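Ticket: Shared label printer drops jobs after office move
Product: Navex print queue, Pritport site
Opened: 20 April 2022
Status: Closed, with one follow-up

Problem as reported

The label printer in the shipping office stopped printing full batches after the desks were moved. Single labels come out fine. Anything longer than 15 labels prints part of the batch, pauses, and then the queue shows "Offline." The printer's own panel still says "Ready." Turning the printer off and on clears it until the next long batch.

The largest job that failed was the return labels for the Ristić order, 2,023 labels in one file. It was sent twice and stopped in a different place each time.

Checked first

Paper and ribbon are fine. Swapped the roll anyway, no change. Printed the built-in test page 10 times in a row with no pause, so the print head and feed are not the trouble.

Driver version matches the one on the packing desk. Removed it and installed it again. Same result.

Sent the same file from a second computer. Same result, which ruled out the first computer and its user profile.

Network

The printer was on a fixed address before the move. After the move it was plugged into a different wall port and picked up an automatic address. Somebody had then typed the old address back in at the panel. The old address was already being handed out to other equipment, so two devices were using it from time to time. Single labels got through because they finished before the other device spoke up.

Unplugged the printer and pinged the address. Still got a reply. That confirmed it.

Fix

1. Reserved a new address for the printer outside the automatic range.
2. Set the printer back to automatic so it takes the reserved address.
3. Deleted the old port on the print server and made a new one with the new address.
4. Turned off the status check on that port. It was marking the printer offline whenever a reply came late.
5. Cleared the stuck jobs and restarted the queue.

After step 3 the batches ran longer but the queue still went offline once. After step 4 it stayed up. Ran the Ristić file from start to finish — no pause, no missing labels.

Update from shipping

Labels are printing normally. They asked if the desk shortcut named "Labels OLD" can be deleted. Yes, delete it. It points to the port that was removed and anything sent there will sit forever.

They also asked why the Nesanau labels come out slightly low on the page. That is a template setting and has nothing to do with the queue. The top margin in that template is 2 mm too large. Changed it and saved a copy under the same name.

Follow-up

The wall port in the shipping office has no number on it. Needs a label and an entry on the floor plan before anything else gets moved. Also check whether the other printers are still on typed-in addresses — the one by the back door probably is. Leaving that as a separate ticket for October, when the switch gets replaced.
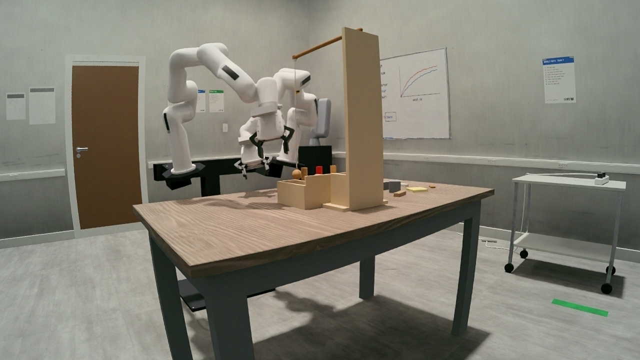 Until then, please do not type an address in at a printer panel. If a printer shows "Offline" while its panel says "Ready," leave it switched on and open a ticket with the time and the name of the file.

Navex Support Desk, Pritport | Contact support | © 2022 Navex | Back to top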